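Last updated: August, 4:15 p.m.

Medell test lab compares hand-held grippers before choosing one for training

A small automation lab in Medell is trying out two hand-held grippers side by side this month as it decides which design to order for its next round of work on packing and sorting tasks.

The lab, run by the parts supplier Albers, plans to record 2928 short demonstrations in all. Operators hold a gripper in each hand and do the job themselves, and the recordings are later used to train robot arms. Of the first 283 demonstrations, 78 were set aside and will be done again – most of them because the fingers closed unevenly on thin items.

The finger pads are gray and ridged on the inner face, and the gap between them is checked before each session with the jaws nearly closed.

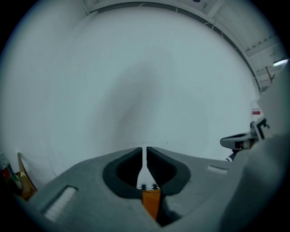
Corinne Ostrowski said the pads matter more to her than the camera, and that she would give up some width of view for a grip that closes the same way every time. She added that the lighter of the two designs, sold under the name Vaveo, was easier on the wrist during long sessions but slower to open.

The other design, the Clistimetti, has a stiffer trigger. Albers has asked for a softer spring and expects to have it within the month.

Each gripper will go through 1000 open-and-close cycles before a decision is made. The lab will also test both with the same controller, so that any difference in timing comes from the grippers.

We use cookies to improve your experience on this site. By continuing to browse, you accept our cookie policy.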